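The Lurnley Sweepers
A student robotics project at Jomstead

By Anju Saxena
June

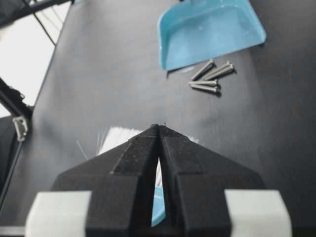
The gripper over the table, with the brush, the blue dustpan and five screws.

The Lurnley Sweepers is a student robotics project run out of the technology block at Lurnley College in Jomstead. It's one robot arm, one table and a changing bunch of students (me included, for my second year now) trying to teach the arm to tidy up after people. The name started as a nickname for the sweeping task and stuck so well that it's now on the booking sheet.

Background

The project grew out of a Friday electronics club set up by Oldřich Havlíček, who teaches physics and still signs off all our orders. The club mostly built line-following buggies. When the college bought an arm, Vilém Kováčik, then in the upper sixth, asked if a few of them could have it after lessons, and that was more or less the founding of the thing. I've seen the original proposal. It's half a page long and most of it is about who gets the key.

The first job they tried was stacking cups, which went well enough that everybody got bored. Sweeping came next and it has kept us busy ever since!

The sweeping task

The job sounds easy. A few small metal screws are scattered on a dark grey tabletop, and there's a hand brush and a light blue dustpan. The arm has to pick up the brush, push the screws into the pan and put the brush back down. A run is allowed 60 seconds. Anything left on the table when time's up counts against you, and so does anything knocked on to the floor.

Screws are horrible little things to sweep. They roll in a curve round their own heads, so a push that looks perfectly straight sends them off sideways, and if two are lying against each other they tend to part company the moment the bristles arrive. We tried dried peas for a while (they just bounce) and went back to screws.

The brush is the other headache. Bristles bend, and how far they bend depends on how hard you press, so the arm can be in exactly the right place and still be sweeping nothing but air. Rocío Chávez spent most of the autumn term on this one problem and her notes on brush height are the most borrowed pages in our folder.

Equipment

The arm has a black two-fingered gripper with a small camera at the wrist, and most of what we know about a run comes from that view. The fingers narrow towards the tips, which is lovely for picking up a single screw and rather less lovely for holding a brush handle steady. Hermenegildo Cuevas has drawn several slip-on grips for this. I like the ones with a groove best, though he says they were the quickest to draw and won't hear a word of praise about them.

Everything else is ordinary. Spare screws live in an old jam jar, and the code lives on a college laptop with a very loud fan.

How a session runs

We meet after the last lesson and have the room for two hours. One person drives, one person resets the table between runs and the rest argue. Driving means steering the arm by hand through the whole job while it records the movements, and then we train on those recordings during the week. A good session gives us 22 usable runs — a bad one gives us a long chat about lighting.

Resetting is the job everyone tries to dodge, but I'd say it's where you learn the most. You start to notice that you always drop the screws in the same corner, and then you realise the arm has learned your habits as well as the task. These days we swap resetters halfway through.

The Stenell Cup

The project enters the Stenell Cup, a regional schools' event with a tidying class. In our first year we came away without a single clean run, mainly down to a table that was shinier than ours. The second attempt went much better and the team reached the final round, losing to a very calm group from Tóth Academy whose arm swept in tiny short strokes. We've been copying the tiny short strokes ever since, with mixed results so far.

Joining

Any student can come along, and you don't need to know any programming. New people usually begin with resetting and get a turn at driving in their first session. Bring a jumper, the block gets cold once the heating goes off.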